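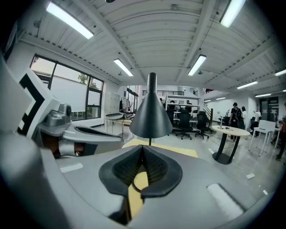
Page last changed: 3/28/18 by Nuria Lemma

Section 4. Setting up the lamp task with the hand-held grippers

Okay, if you made it through Section 3 your grippers are charged and they talk to the laptop, so now we get to the fun part! I wrote most of this for new members of the Lellwood Robotics Club, but Gemechu's Thursday class uses it too, so a few steps will look obvious if you've been around a while. Skip ahead, I won't mind.

You need two grippers, the small lamp with the black shade, the yellow table, and a laptop with Climo installed (version 5 or later, the old one drops the second gripper's video).

4.1 Getting ready

1. Clear the yellow table. Backpacks and water bottles go on the floor behind you or in the lockers.

2. Put the lamp where you can reach it with both grippers without leaning. I'm short, so I like it pretty close to me. Esperanza puts it way out in the middle and does fine.

3. Look over the finger pads. They're black rubber with ribs on the inside, and the ribs are what hold on to things. If one feels slick, wipe it with a damp cloth and let it dry.

4. Check that the marker panel is flat and clean. Fingerprints are okay, tape is not!

Caution: don't pick a gripper up by its camera housing. We bent one in my first year and it took most of May to get it straight again.

4.2 Starting a run

1. Open Climo and choose New Task, then Lamp.

2. Hold both grippers still over the table until the two status boxes turn green. If one stays red, see 4.4.

3. Press Record and wait for the beep. (Really wait. I still jump the gun on this one.)

4. Bring the pads in on both sides of the shade, nice and slow, and close them just until the shade stops wobbling.

5. Lift, move the lamp to its new spot, set it down and open both grippers all the way before you back off.

6. Press Stop, then type your initials in the notes box.

Note: the shade is a cone, so it's a lot narrower up top. Grip too high and the pads slide right off. A little below the middle works best for me, but try a few heights and see what you like.

Caution: the lamp stays unplugged for the whole session. You don't want a cord wrapped around your wrist.

4.3 Saving your runs

Each run goes into the Ivis folder under your name. The limit is 251 runs per person, and when you hit it Climo quits saving without so much as a warning, so move the old ones to the club drive every week or two. Our team goal for the Latuheru Challenge is 2,000 good runs. "Good" means the lamp ended up standing and both grippers stayed in tracking from beep to stop.

4.4 If something goes wrong

One status box stays red: turn that gripper so its marker panel faces the tracking camera. If that does nothing, close Climo and start over from 4.2.

Tracking jumps in the middle of a run: your sleeve is probably over the marker. Roll it up and record again.

The lamp tips over: stop the run, mark it Bad, and check the shade before you go again. Spare shades are in Chaltu Yimer's locker, and she has the key.

Next: Section 5, Trimming and labeling your runs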